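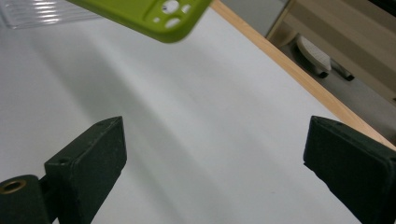
Figure 2. Lime-green phone case over the white worktop, with a clear ribbed plastic object at upper left. The light-wood edge strip marks the limit of the work surface.

3.2 Work surface and item handling

All sorting sessions were carried out on a single white tabletop in the Rathjen flat, one of the two dwellings used in the study. The table stood in the living area and was not moved between sessions. Its surface is smooth and plain, and it ends in a narrow strip of light wood with visible grain. We treated the line between the white surface and the strip as the boundary of the work area. An item resting wholly on the white side was coded as "on table." An item crossing the line was coded as "at edge," whatever the size of the overhang. Items that left the table were coded as "off table" and were not returned until the end of the session.

The edge strip was useful to the coders in a way we had not planned. In the second dwelling, Toltiren, the table was a single color throughout, and the two coders disagreed more often on whether an item had reached the edge. Most of those disagreements were settled by discussion. The remainder were assigned to the lower category, so that edge counts for Toltiren should be read as conservative.

The item set was made up of small household goods of the type that collect on tables and in drawers: phone cases, cable ties, clear trays, key rings, pens and packaging. The full set held 80 items. Sixty of these were used in every session and the other 20 were rotated. Phone cases were included for three reasons. They are kept long after the phone they fit has been replaced. They are light and slide easily when pushed by a neighboring item. They also differ a good deal in color and finish while keeping nearly the same outline, which allowed us to compare placement across items that take up the same space.

The green case in Figure 2 belongs to the high-contrast group. It has a matte finish, rounded corners and a cluster of camera openings enclosed by a thin raised lip. The openings matter for the orientation code. A case was coded "back up" when the openings faced the ceiling with the outer face uppermost, "back down" when the inner face was uppermost, and "tilted" when it rested on another item or was being carried. The green case was recorded as tilted in the observation to which the figure belongs. Cases without a visible opening were coded from the raised side walls alone, and these codes were less reliable.

Transparent items formed the low-contrast group. Clear plastic against a white surface has a weak outline, and in many observations the coders worked mainly from the bright streaks that light leaves on ridges and folds. The ribbed plastic at the upper left of Figure 2 is of this kind. Its parallel ridges can be located without difficulty, while part of its outline blends into the pale background. Where the limits of a clear item could not be followed on all sides, its position was taken from the ridges and its footprint was left blank. Footprint values are therefore missing for a larger share of the low-contrast group, and we excluded that group from the area analysis in Section 4.

3.3 Lighting

No lamps were added for the study. Sessions used the light normally present in the room, and broad, soft shadows across the table were accepted as part of the setting. Figure 2 shows diagonal bands of this sort, together with a slightly brighter strip of reflected light on the middle-left part of the table. In an early trial, held in April, one coder marked the border of a shadow as the border of a gray cloth. The coding guide was then revised to state that a change in tone counts as an item only when it has a closed outline or a visible thickness. Trial data from before the revision were discarded.

3.4 Surrounding floor

The floor next to the table was outside the work area but was kept in the record. We did not ask households to clear it. Footwear, bags and other belongings were left as found, and the gray floor beyond the wood strip in Figure 2, with a white slipper on it, is an ordinary instance. Floor items were listed once per session under "surroundings" and were given no position code. They were not included in any item total. The sole exception was an item from the set that had gone off the table, which kept its original number.

3.5 Records

The two dwellings together produced 387 coded observations. Each observation consists of a session number, the item number, a position code, an orientation code where one applies, and a free-text note. Notes were limited to a single line. Codes were entered in a Venditz sheet and checked against the item list at the end of each session. Rows with an item number not on the list were returned to the coder who had entered them. The item list was closed on December 7, 2020, and no items were added or renamed after that point. Storage boxes of one pattern (Rusteck, lidded) held the set between sessions, with the high-contrast and low-contrast groups kept apart so that clear items were not overlooked when the set was laid out again.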